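Plurkico Scale Logger

Reads weights from Flidgate bench scales over Bluetooth or USB and writes them to a CSV file. 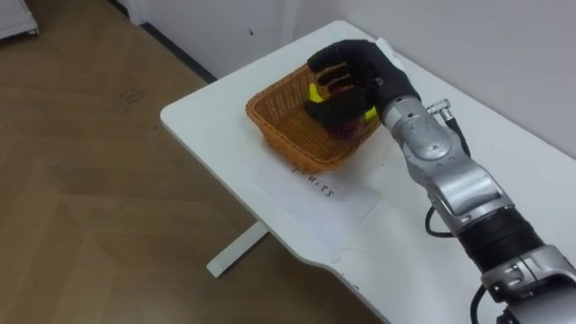

The logger was written for the Eramel stockroom, where refrigerant cylinders were weighed by hand and the numbers copied onto a clipboard. It now runs on any Flidgate scale with firmware 2 or later. Older units will pair but send no readings.

Requirements

Python 3.9 or newer
A Flidgate scale with the serial option turned on
Bluetooth, or a USB cable that carries data

Setup

Unpack the folder anywhere you have write access. Copy settings.sample to settings.ini and fill in the scale ID from the sticker under the platform. Turn the scale on, let the display settle at zero, then run logger.py. Press the Hold key to save a reading. Ctrl-C closes the file and quits.

Output

Each row has a time, the scale ID, gross weight, tare, net weight and a free text note. Weights are in pounds unless units=kg is set. Times are local to the computer, not the scale, whose clock resets when the battery is changed.

Sample data

The samples folder holds 107 readings taken by Chiamaka Ekwueme in April on the Adeleke scale. Of these, 44 are repeat weighings of the same cylinder and are marked R in the note column. Tare was entered by hand. Leave those rows out if you are comparing tares.

Known problems

Bluetooth drops if the scale sits idle for 6 minutes. Press any key on the scale and the logger reconnects.
Negative net weights are saved without a warning.
The note field cannot contain commas.

Contact

Yetunde Mohammed maintains the code. Send bug reports with the log file attached and the firmware number shown at startup.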